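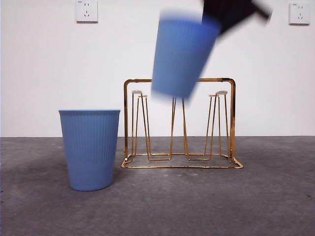

Search this site Go

Visit to the Grerden handling lab, Zavside

May 25, 2018

We had two hours at Grerden, most of it spent on house rules. The lab puts cups on a drying rack with a gripper, over and over, and writes down how each try went.

The rules fill 20 numbered lines on a sheet from Flendeck, their safety adviser. Hands stay out of reach until the arm is stopped — a pause doesn't count. A dropped cup is logged before it is picked up.
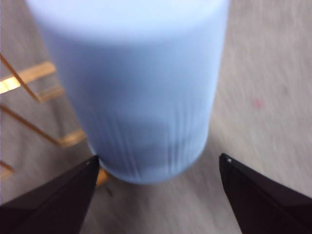

Line 5 took the most discussion. If the rack gets bumped, the try is marked as bumped even when the cup lands right. The log had 157 tries in it, and bumped ones are kept with the rest.

Our own sheet at Hapeta has no such line. We plan to add one in July and asked for a copy of theirs.

2 comments | 5 shares

Contact | © 2018 Hapeta | Back to top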